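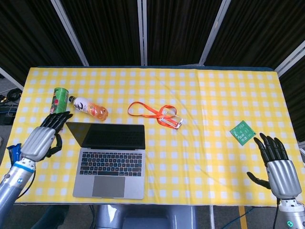

## Two hands and a checkered tablecloth: my Sunday at Urkska

I'd signed up for the open day mostly for the machine shop and the free lunch, and ended up spending almost the whole morning at one table. Calto is a robot with two arms and two hands, and the Urkska people keep it in its own corner of the hall with black curtain panels behind the table. The table has a bright yellow checkered cloth on it, like somebody's about to serve pancakes. I loved it right away.

The robot's job is tabletop stuff, picking up cans and bottles and badges and putting them down somewhere else. I figured we'd get a five-minute demo and be moved along. Helmi Niskanen, who looks after it, had other ideas (bless her). She took our group through her whole morning routine, and that was so much better than a demo.

She starts with the cloth. It gets smoothed out by hand, and big ridges have to go, but soft folds and creases are allowed to stay. I asked why they don't just iron it and she laughed at me. Apparently they did for a while, and then the robot got fussy on any cloth that wasn't perfect!

Next come the wrists. Each hand has a ribbed silver plate across the back and black jointed fingers, and a black cable comes down from each wrist, and those cables are what she worries about most. She runs her fingers along the whole length, feeling for stiff spots, and then moves the arm slowly while watching that nothing pulls tight. They've been through three cables on the left side since May. The old ones are in a shoebox under her desk and she passed one around so we could feel the soft place near the connector where it gave up.

There's a little green light on the right forearm too, and I asked whether green meant it was ready. Sort of! It means the arm has power and is talking to the controller. Ready is a separate thing, and you only get it after the finger check.

### The finger check

My favorite part. Every finger gets closed and opened on its own, thumb last, and a number comes up for how hard the motor had to work. Anything over 40 on their scale and the finger gets cleaned and tried again. Joni Kiiskinen did the cleaning while we watched, using a soft brush and a lot of patience, going in between the black segments. Lint is the enemy, he told us, and a fair bit of it comes off the tablecloth. I suggested a different tablecloth. He gave me the look of a man who has had that conversation before.

They write everything in a paper notebook, which surprised me in a building like that. Joni let me flip through it. The current fingers on the right hand had 1560 grips on them as of that morning, and there was a long grumpy entry about a thumb that kept stopping short until they found a screw had backed out. Two days, one screw.

After that they lay things out on the cloth. The laptop sits left of center, a can and a bottle of orange drink go behind it on their sides, and then there's an orange lanyard with a clear badge holder. The lanyard is the hard one, Helmi said, on account of the loops landing differently every time. There was also a small green card, and I spent far too long wondering how you'd pick up something that flat with fingers that size — slide it to the edge, was her answer, or be very brave.

I missed the machine shop completely. Lunch was salmon soup and it was excellent, and if you go, the number 89 bus stops right at the gate, but check the Sunday timetable first. I waited a long time for the one home.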